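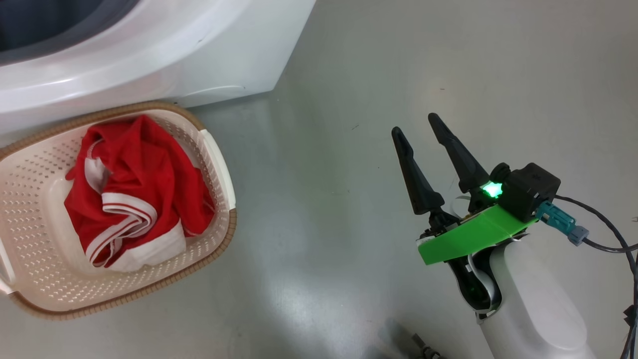
Ragnheiður Frandsen
Traductrice le matin, préposée au linge le reste du temps

Le rouge se lave seul. C'est la seule règle ménagère que ma mère m'ait transmise, et je l'ai enfreinte une fois, en juillet, avec une nappe blanche de ma belle-famille. La nappe est rose depuis. On la sort à Noël et chacun fait semblant.

Donc le rouge attend son tour dans le panier, au pied de la machine. Un panier en plastique crème, percé de petits trous, avec un bord façon osier qui voudrait faire croire à un marché de Provence. Je l'ai acheté à Sotby le jour où je cherchais une passoire.

Ce qui m'occupe, c'est le blanc. Un vêtement rouge bordé de blanc, à quelle pile appartient-il ? Halfdan Juhl, mon voisin de palier, soutient que c'est la couleur dominante qui décide. Il lave tout à 60 degrés et porte des pulls de poupée, alors je prends son avis avec des pincettes. Moi, j'ai opté pour un cycle froid, à l'envers, avec une vieille chaussette claire en éclaireur. Si la chaussette ressort rose, on avisera.

Le programme court dure deux heures - je n'ose pas demander au long. Entre-temps je devrais frotter le sol gris, qui a sa petite rayure et ses points noirs, et aussi la façade du lave-linge, mouchetée elle aussi. J'ai mis de l'eau à chauffer pour le thé.

Contact - © Ragnheiður Frandsen - Retour en haut de page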